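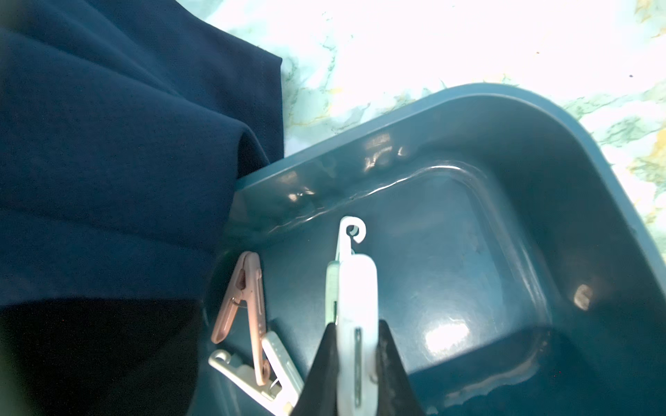

Dans la plupart des appartements, le linge n'a pas de pièce à lui. Il passe de la chambre à la salle de bains, de la salle de bains à la cuisine, puis il attend sur un dossier de chaise que quelqu'un le plie. Les logements construits depuis l'après-guerre ont presque tous oublié la buanderie, et les habitants ont appris à faire sans. On trie par terre, on étend dans le couloir, on pose un tissu bleu marine à cheval sur le rebord d'une bassine en plastique en attendant de s'en occuper. La bassine est d'ailleurs l'un des rares objets de la maison qui ait traversé toutes les époques du lavage sans changer de forme, ou si peu.

Depuis quelques années, pourtant, la buanderie revient dans les plans. On la voit dans les annonces de maisons neuves, où elle est devenue un argument au même titre que le garage, et dans les rénovations, où elle prend la place d'un cellier, d'un dégagement ou de secondes toilettes. Le cabinet Ortner, qui rénove des appartements anciens, en prévoit une dans presque tous ses projets familiaux. La demande vient rarement en premier. Les clients parlent d'abord de la cuisine, de la lumière, du nombre de chambres. Le linge arrive au deuxième rendez-vous, quand on aborde ce qui encombre.

La surface nécessaire est plus faible qu'on ne le croit. Avec 2 mètres carrés, on loge un lave-linge, un sèche-linge posé dessus, une étagère et un bac. Il faut une arrivée d'eau, une évacuation, une prise sur un circuit séparé et une ventilation correcte. Ce dernier point est celui qu'on néglige. Une pièce fermée où l'on fait sécher du linge sans extraction d'air prend l'humidité en un hiver, et les traces apparaissent d'abord derrière la machine, là où on ne regarde pas.

L'histoire explique en partie cette absence. Pendant longtemps, laver se faisait dehors ou en commun. Le lavoir du village, la cour, le bateau-lavoir en ville, puis la laverie de l'immeuble, souvent installée en sous-sol. Quand la machine individuelle est entrée dans les foyers, on l'a mise où il y avait déjà de l'eau. En France, ce fut la cuisine ou la salle de bains. En Suisse et dans les pays nordiques, la laverie collective a mieux résisté, avec ses créneaux réservés et ses querelles de planning.

Certains immeubles récents y reviennent. À la résidence Gitier, qui compte 53 logements, le rez-de-chaussée abrite une laverie commune avec des machines professionnelles, une table de pliage et un local de séchage ventilé. Les habitants réservent leur créneau sur un tableau accroché à l'entrée. Une partie d'entre eux a renoncé à la machine personnelle et récupéré la place pour un placard. Les autres ont gardé la leur et descendent surtout pour les couettes. Le bruit, première crainte au moment du projet, a été réglé par les horaires : la salle ferme à 21 heures.

Reste la question du séchage, qui divise plus que celle du lavage. Le sèche-linge consomme, use les fibres et chauffe la pièce. L'étendoir prend de la place et du temps. L'entreprise Pusex fabrique des séchoirs de plafond à poulie, remontés par une corde, sur un modèle qu'on trouvait déjà dans les cuisines anglaises du dix-neuvième siècle. L'air chaud monte, le linge aussi, et le sol reste libre. Il faut une hauteur sous plafond suffisante et un bon ancrage dans les solives. Dans un immeuble récent, à 2,50 mètres, les draps arrivent à hauteur de visage et l'intérêt diminue.

Trisis, de son côté, vend des meubles de tri à casiers étroits, conçus pour un couloir. On peut obtenir le même résultat avec des sacs de toile suspendus à une tringle. Deux sacs suffisent à un couple. Une famille en remplira davantage, surtout si l'on sépare les serviettes, qui supportent un lavage chaud, des vêtements foncés, qui déteignent moins à froid et sur l'envers.

Côté budget, tout dépend de la plomberie. Une buanderie adossée à une salle de bains existante demande peu de travaux, parfois une simple cloison percée. À l'autre bout de l'appartement, il faut amener l'eau et surtout l'évacuer avec une pente régulière, ce qui oblige souvent à surélever le sol. En copropriété, mieux vaut relire le règlement avant de déplacer une évacuation. Pour un chantier sans difficulté particulière, Ortner compte 12 jours, peinture comprise.

Les propriétaires qui ont sauté le pas parlent peu de la machine. Ils parlent de la porte. Pouvoir laisser un panier à moitié trié, fermer derrière soi et y revenir le lendemain soir, c'est ce qu'ils citent en premier, bien avant le plan de travail ou les rangements.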